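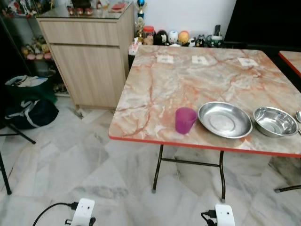 Troltwood 主要做什么业务？

Troltwood 为画作和纸本作品提供装裱、配框和艺术微喷输出，同时承接小规模的框面修复。我们不销售原作，也不代理画家。

关于我们

Troltwood 是一家装裱与输出工作室，客户包括个人藏家、在读美术学生、版画工作坊和酒店软装公司。工作室分为两处：Vutby 的门店负责接件、量尺、选样和取件；Rindomstead 的车间负责裁切、拼角、打底、上漆和输出。两处之间每周往返送件两次，因此在 Vutby 交付的作品通常不会当天进入车间。

工作室最初只做木质外框，后来增加了卡纸开窗和无酸装裱，再后来才购入输出设备。目前三类业务的工单各自编号，同一件作品如果既要输出又要配框，会有两个工单号，取件时请同时出示。

业务范围

外框制作。木线条以白蜡木、椴木和松木为主，另有少量铝合金型材。常备线条样式43种，截面宽度从窄边到宽边不等，样板陈列在 Vutby 门店的墙面上。非常备线条可以订购，到货时间由供应商决定，我们只转告，不作承诺。

卡纸与背板。纸本作品默认使用无酸卡纸，固定方式为日本纸铰链配小麦淀粉糨糊，不使用压敏胶带。如果作品送来时背面已有胶带，我们会先在工单上记录位置和老化程度，再与客户确认是否去除。去除胶带属于修复项目，单独计价。

油画绷框。未绷的布面作品可以重新上内框。绷布前会检查边缘余量，单边余量不足时需要接边，接边布料采用细亚麻。颜料层有起翘、粉化或明显龟裂的作品，我们只做临时保护性包装，不上绷钳。

艺术微喷。输出采用颜料墨水，纸张有棉质哑光、棉质光面和合成画布三类。色彩管理按纸张分别建立配置文件，墨水批次更换后重新测量。文件要求为 TIFF 或未压缩的 PSD，嵌入 Adobe RGB 或 ProPhoto RGB 配置文件，长边不低于3000像素。低于此数值的文件仍可输出，但仅限小尺寸，并需客户书面确认。

框面修复。石膏线脚缺损、贴金脱落、角缝开裂都可以处理。补金使用与原框相近的材料，补过的部位在侧光下可能与原处存在差别，这一点在报价单中会注明。

Quispe 系列

Quispe 是工作室自行设计的一组标准框，用于常规尺寸的版画和摄影作品。该系列共6种规格，框深一致，前面板可以更换为普通玻璃、防紫外线玻璃或亚克力。背板以弹片固定，客户可自行更换作品，无需工具。Quispe 系列不接受改尺寸，如需其他尺寸，请按定制外框下单。

涂层有本色清漆、黑色和灰白色。本色款因木材纹理不同，每只颜色略有深浅，不作为退换理由。成对或成组悬挂的客户可以在下单时备注“同批”，车间会尽量从同一批线条中取料。

接件流程

一、量尺与登记。作品在门店平放测量，记录画心尺寸、纸张或布料状况以及已有损伤。客户在登记单上签字后，作品方可入库。

二、选样与报价。报价按外框、卡纸、玻璃和人工分项列出。报价单自开出之日起一个月内有效，材料涨价不影响已签字的报价单。

三、制作。定制外框的制作周期为大约8个工作日，从收到定金起计算。七月车间停工检修设备，在此期间门店照常接件，但工期顺延。

四、取件。取件时请当面检查玻璃内侧有无灰尘、角缝是否平整、挂件是否牢固。离店后发现上述问题，可送回重新处理；因悬挂不当或运输造成的损坏，需按修复项目报价。

关于玻璃的选择

普通浮法玻璃价格最低，反光明显，不具备紫外线过滤能力。防紫外线玻璃能减缓褪色，但不能阻止褪色，水彩、钢笔淡彩和早期彩色照片仍应避开直射光。亚克力重量轻，适合大尺寸和需要邮寄的作品，缺点是易带静电。粉彩、炭笔和未定色的铅笔作品不应使用亚克力，静电会把松散的颜料吸到面板上。

不论选择哪种面板，作品表面都不应与其直接接触。没有卡纸的作品会在框内加垫条，垫条厚度计入框深。

我们不接的项目

油画清洗和去除旧光油；壁画和固定在建筑上的作品；来源存在争议的作品；未取得版权方同意的复制输出。最后一项包括仍在版权保护期内的绘画和插图，即使客户声明只作个人悬挂，我们也需要看到授权文件。已进入公有领域的作品可以输出，图像文件由客户提供，并由客户确认其使用条件。

存放与保险

入库作品存放于 Rindomstead 车间的独立库房，纸本平放于抽屉柜，布面作品立放并加隔板。库房全年控制温湿度，数据按工单期间留存，客户可以索取。单件申报价值较高的作品需要在登记时说明，由客户自行投保或委托我们代办。完工后超过三个月未取的作品，按月收取保管费。

联系与到店

选样建议带上原作，或至少带上按实际颜色校对过的小样，手机屏幕上的颜色不能作为选卡纸的依据。大尺寸作品请提前联系，门店入口较窄，必要时可约定直接送至 Rindomstead。车间不设选样区，到车间送件的客户需事先在门店完成选样和报价。

批量订单由门店统一受理，询价时请附作品清单，列明每件的画心尺寸、媒材、数量和悬挂方式。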